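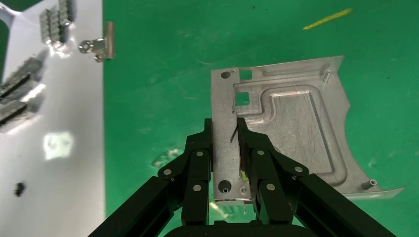
4.2 Charity pendants and the wording of the pledge

The second part of the study looked at how buyers read the pledge printed on the card that comes with a charity pendant. We used the Buenaventura line, a set of engraved pendants sold by Turneck through shops in Clindesholm and Teltbridge. A share of each sale goes to a fund for school libraries. The pendants, boxes and prices were the same in both towns. Only the card was changed.

In Clindesholm the card said "proceeds support school libraries." In Teltbridge it said "15 percent of the price you paid goes to school libraries." Both cards were the same size and used the same typeface. Shop staff were asked to leave the card in the box and to answer questions about the fund only if a buyer raised them.

We handed out 1000 survey forms, split evenly between the two towns, and got 376 back. Forms with no answer to the main question were kept for the other items and left out of the comparison. The main question asked buyers to write down what share of the price they believed went to the fund. The form did not offer a set of ranges to pick from, as an earlier draft with ranges had pulled answers toward the middle.

Teltbridge buyers mostly gave the printed figure or something close to it. Clindesholm buyers gave answers across a much wider span, and the most common reply was that all of the money went to the fund after costs. Several wrote "all of it" with no number. A smaller group left a question mark. We coded the question marks as "don't know" and did not try to turn them into a share.

Buyers were also asked how much they liked the pendant itself, on a scale from 1 to 5. Ratings in the two towns were close, and we do not read anything into the small gap. Whether the pendant was a gift mattered more. People buying for someone else were less likely to have read the card before paying, and many said they first saw it while wrapping the box.

The form ended with a blank space for remarks. These were read separately by two coders and sorted by topic: the fund, the designer, the price, and the metal and finish. Remarks on the designer were the longest.

Figure 3. Stamped sheet-metal brackets and thin metal strips in a blue tray, with clear plastic film.

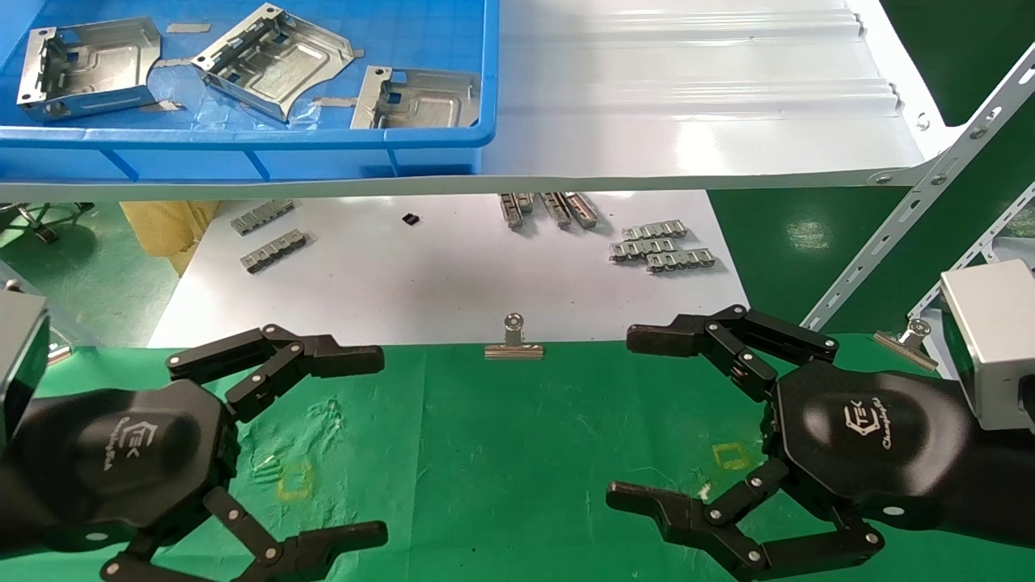 One Teltbridge buyer wrote that the figure on the card had put her off at first, as it seemed low for something sold as a charity piece, and that she bought the pendant anyway for the line engraved on the back. She added that she would have liked to know which libraries got the money.

Similar remarks came up in both towns. Requests to name the libraries were more frequent than requests for a larger share, and they came from buyers who had given high ratings as well as low ones. The card used in Teltbridge had room for such a line, and we return to this in Section 5.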